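**Plikine Gardens goes on sale, minus the gardens**

Buyers can now put their names down for Plikine Gardens, the row of town homes that Lusport has been promising for the old rail yard east of Clilumum. The gardens themselves are expected in a later phase. The developer has not said which one.

The first release covers 32 homes, all two stories, all with a garage that the brochure calls "generous" and the floor plan shows as wide enough for a car whose driver is willing to climb out the back. Reservations opened in July, and a deposit of $3000 holds a unit while the paperwork goes through. It is refundable, according to the sales office, "in most of the usual circumstances." A list of the unusual ones is available on request.

After that comes the payment plan. Buyers hand over 35 percent while the homes are going up and the rest when they get the keys. Lusport is calling this "100 percent stress-free," a figure that does not appear in the contract.

**Walk to everything, eventually**

The marketing leans hard on location. Plikine Gardens is described as steps from transit, and there is a bus stop at the corner of the site. The bus that used it was rerouted two years ago. Lusport says it is in talks with the transit office, and the transit office says it has received a letter.

A grocery store is also in the drawings, along with a café, a dog run and a good number of slim people carrying bread. Gyamfi, the company handling leasing for the shops, has yet to name a tenant.

"People are buying the neighborhood as much as the house," said Tatiana Gajdoš, sales director for the project, standing beside a scale model on which the neighborhood was finished. Asked when the real one might catch up, she said the company preferred to speak in terms of milestones. The first milestone is the sales office, and it is complete. It has very good coffee.

City planners signed off on the first phase in spring after Lusport agreed to move the trash enclosure away from the school fence and to plant a line of maples along the road. The second phase needs its own approval. Neighbors on the north side have already asked for a lower roofline, less lighting and, in one written comment, "somewhere else."

Prices start in the range the company calls attainable. Corner units cost more, and so do the ones facing the future park, at present a gravel lot with a sign about the future park. Kitchen upgrades are extra. So is the second parking space, for those who have seen the garage.

The homes come with a white wall finish throughout as standard, and other colors can be picked from a chart up to the point when the drywall goes in. 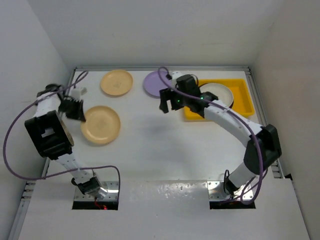

**How to reserve**

The sales office opens at 10 a.m. Bring photo ID, proof of funds and the deposit. Buyers who would rather wait for the gardens can join a separate mailing list, which Lusport says already has more names on it than the one for the houses.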